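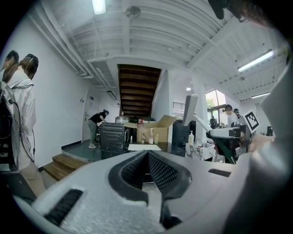

一、本阶段的工作范围

尊敬的 Pascual Leiva 先生：

现在向 Erkness 基金提交 Gravby 楼公共工作间整理项目的进展报告。报告写到 2018-11-20 为止，内容接着四月份的第一份报告。第一份报告已经写过的事情，比如租约和钥匙的管理，我不再重复。

您上次来信问了三个问题：平台上的桌子什么时候可以正常使用，清洁用品怎样保管，剩下的钱准备怎样用。我尽量按照这个顺序回答。中文不是我的母语，如果有的句子不清楚，请您直接写信问我。

二、平台和桌面

房间的结构没有改变。从白墙这一侧上木台阶，就到深灰色地面的平台，平台后面是通往上层的木楼梯。我们原来考虑过把平台拆掉，让整个地面一样高，但是 Garrido 公司的报价超过了我们的能力，所以保留平台，只处理了地面和台阶的边缘。台阶边缘重新磨过，又上了一层保护油。Garrido 的工人建议每年再上一次，这件事我已经写进维护计划。

桌子现在放在平台上，靠近楼梯的前面。第一份报告里的图纸把桌子画在门的旁边，后来试用了几天，发现开门的时候很不方便，大家要互相让路，于是改了位置。改位置没有产生费用。

桌面现在已经可以使用，不过上面的东西还没有全部找到固定的地方。黑色的电器、打开的纸箱、洗手液和纸巾盒目前都在同一个台面上。纸箱前面平放着一张白纸。Jaruwan Suksawat 认为，桌面应该分成放东西的一边和做事情的一边，中间留出可以放一个托盘的宽度。我同意她的意见，下一阶段会用胶带先贴出界线，试一个月再决定。

三、瓶子和小件用品的整理

这一部分的工作比计划慢，我想说明得详细一些。

搬进来的时候，各种瓶子分散在楼上的房间、走廊的柜子和工作间里。有的标签掉了，有的换过瓶子，从外面看不出里面是什么。我们决定先把它们集中，再一件一件判断去留。打开的纸箱就是集中用的：红盖子的瓶子、白色喷雾瓶、透明的小瓶和小杯子，都先放到纸箱这里，判断以后再送到柜子里。

判断的规则是 Pilar Ledesma 写的，目前执行的版本如下。

标签完整、内容清楚的，擦干净以后放进柜子。
标签不完整，但是使用的人能够确认内容的，当场补写标签，写上名称和补写的月份。
没有标签、也没有人能确认的，不打开，不闻，单独放一个袋子，交给市里的回收点。
空瓶如果是喷雾瓶或者按压瓶，洗净后可以留下备用，其他的空瓶不留。
杯子和量具不和清洁剂放在同一层。

最后一条是后来加的。第一个星期有人把量杯和清洁剂一起收进了下层抽屉，没有发生什么事故，但是我们觉得还是应该分开。

慢的原因主要是第二条。能够确认内容的人不一定当天在楼里，纸箱就要多放几天。我们试过先给瓶子拍照再发消息去问，效果一般，因为很多人看照片也不确定。现在的做法是每个星期固定一个下午，大家一起来看纸箱，看完当天就清。这个办法从上个月开始，纸箱里积压的东西少了一些。

洗手液和纸巾不进柜子，一直放在台面靠近黑色面板的地方。有两位使用者希望纸巾挂到墙上，我还没有答应，在白墙上打孔需要房东书面同意，信已经寄出，正在等回复。

四、经费

本项目批准的总额是 2,000 欧元。到现在为止，本阶段支出 456 欧元，包括台阶和平台地面的处理、标签纸、密封盒以及回收点收取的费用。发票的复印件放在附件一，原件由 Macarena Quezada 保管，需要的时候可以寄给您。

下一阶段准备购买一个带门的高柜，我们向 Irard 商店询问过，柜子加上送货最多 200 欧元。原来的预算表里，这一项写的是两个矮柜。矮柜要占楼梯前面的地方，人上下楼的时候容易碰到，所以希望改为一个高柜。这个改动不增加总额，但是改变了项目名称，请您确认是否可以。

另外请求保留 100 欧元作为小额支出，用于补充标签纸和更换坏掉的盒子。第一阶段没有这一项，结果买一卷标签纸也要填完整的申请表，手续花的时间比买东西还长。

五、没有完成的部分和困难

使用说明还没有贴出来。文字已经写好，西班牙语的版本由 Pilar 检查过，中文的版本是我写的，还需要请一位母语使用者看一遍。我希望两个版本同时贴出，以免有人只看到其中一种。

门上方的小牌子，有人提出要换成更大的。我个人觉得可以先等一等，等高柜的位置定了再考虑所有的牌子和标签，这样字体和高度可以统一。

灯光的问题在第一份报告里提过，晚上靠楼梯的一侧比较暗，看小字的标签有点吃力。Garrido 建议加一盏夹灯，我们还没有询价。如果费用不高，可以从小额支出里付；如果超过，我会另外写申请。

还有一件事情是我估计错了。我原来以为整理完一次就可以保持，实际上每次有人带来新的用品，纸箱就又要打开。所以在计划里，我把“整理完成”改成了“每周整理”，并且请 Jaruwan 和 Macarena 轮流负责。负责的人不需要自己判断所有的东西，只要保证纸箱不过夜堆满。

六、下一阶段的安排

收到您对高柜的答复以后，向 Irard 下订单，送到以后放在靠墙的一侧，并且固定。
桌面用胶带试分区，试用一个月，记录使用者的意见。
把密封盒按照标签搬进高柜，下层放重的瓶子，上层放纸类。
贴出两种语言的使用说明。
询问夹灯的价格。
房东回信以后，决定纸巾盒是否上墙。

请您在方便的时候答复第四部分的两个请求，也就是柜子的改动和小额支出的保留。如果您需要来现场看，提前告诉我或者 Macarena 就可以，门口的铃现在能用了。

此致
敬礼

Lorena Rivadeneira
Gravby 楼公共工作间项目负责人

附件一：发票复印件
附件二：瓶子和小件用品的判断规则（西班牙语、中文）
附件三：修改后的平面图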